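Small shops are being told to widen their aisles or lose their customers. I think the advice is wrong for most of them.

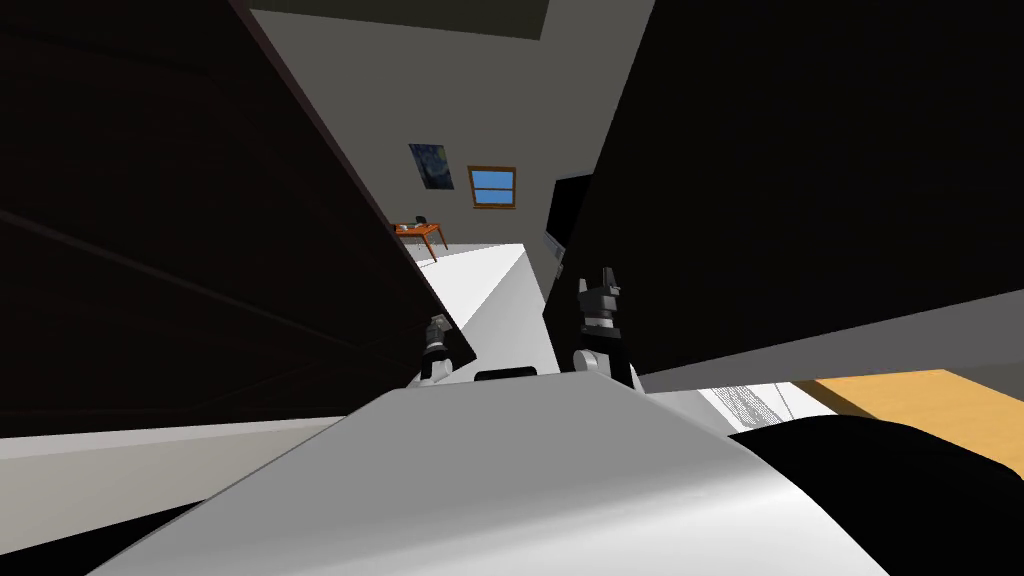
Begoña Iglesias has run Montoya, a hardware shop, for years with passages barely wide enough for one basket. Her rent went up by 629 euros in November, and every shelf she removes makes that harder to pay. Tall dark panels closing in on both sides, like a narrow corridor, are unpleasant, I accept. But low shelves and better lamps cost far less than lost stock.

Access is a fair objection. One clear route from door to till, wide enough for a wheelchair, should be required everywhere. The rest can stay tight.
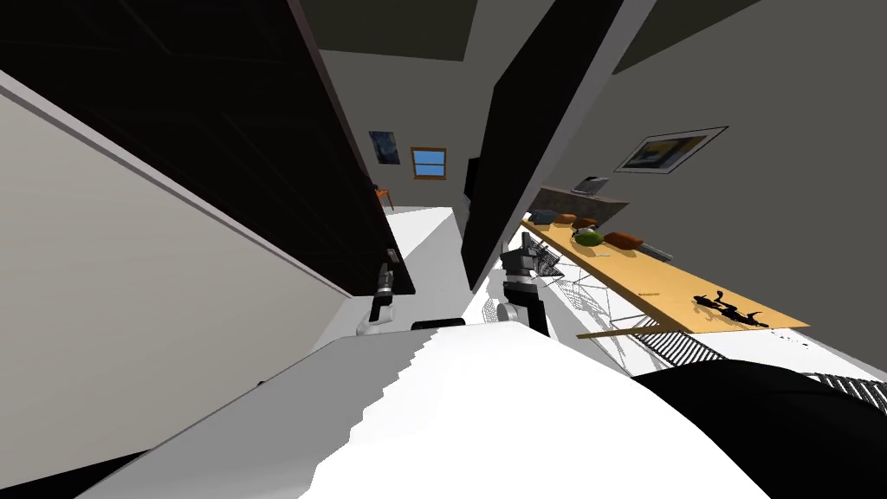
*A narrow aisle with a wooden counter.*

Leire Cordero cleared four shelves at Tolico and spent 800 euros on new flooring. She now sends people elsewhere for hinges. The council should pay for the clear route and leave the shelves alone.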